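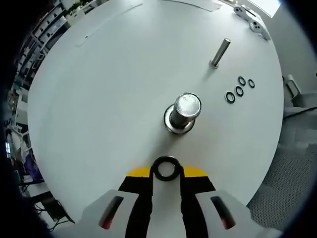 A rubber O-ring between the fingers of a hand-held gripper at the Wostby open day.

Wostby opened its workshop to visitors on 24th February, and nearly 40 of us went along to hear how robots will soon be doing our fiddly assembly work. What we got was people putting rubber rings on metal posts.

The hand grippers are the first stage of a project called Brurance. Staff do the task themselves, the recordings go to a computer, and an arm is supposed to learn from them.

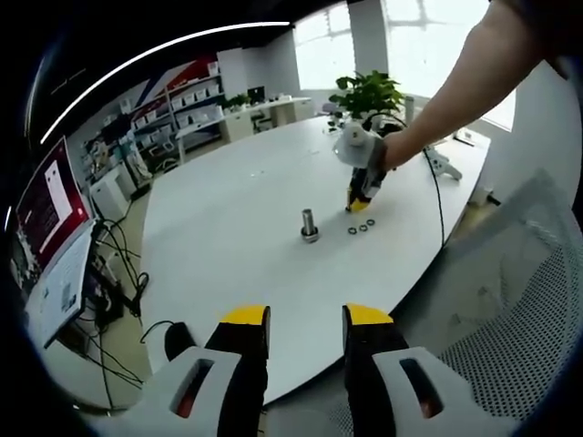 The target is 1350 recordings by October. They have 720. I asked how many the arm would need before it could manage a ring it hadn't met before, and got a long reply with no number in it.
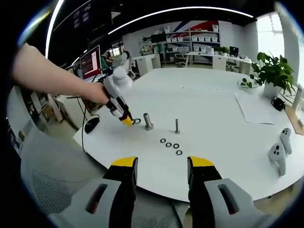

Skurkix, which is paying for part of this, wants it on a pump line within the year – a line where parts arrive greasy and seldom in the same spot. A clean white table in good daylight is a kinder place to work. I'd like to see the arm do it by itself before anyone signs up. Wostby says the next open day will include that.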